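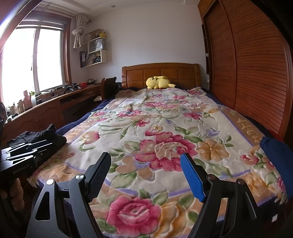
Who should decide when a hand-held gripper is fit to use in someone's home? The person holding it, working from a short written checklist that the project has to honor.

I have argued this at Ciltgate for two years and the usual reply is that home recording is low risk. Nothing is motorized across a factory floor, so why write rules? My answer is that homes are where people relax their habits. Bedrooms have soft things, cords and other people's belongings in them, and a worn pad or a slack pivot screw gets noticed late.

We use cookies to remember your settings. Accept | Manage

Our list has 9 lines. Check both pads. Check the pivots. Open and close the fingers fully before the first take. Ask the resident what is off limits and write it down. The rest deals with storage and consent.

Last January we went back through 1310 takes and threw out 522, mostly for faults the list would have caught in a minute. That is a lot of somebody's afternoons.

Some people want a formal standard first. I would like one too, but standards are slow, and a page taped inside the carry case can be in use tomorrow. What matters is that the operator can stop the session and still get paid for it. Without that clause, people will sign the sheet and carry on with a bad pad.

Anisa Ong
Oct 13, 2023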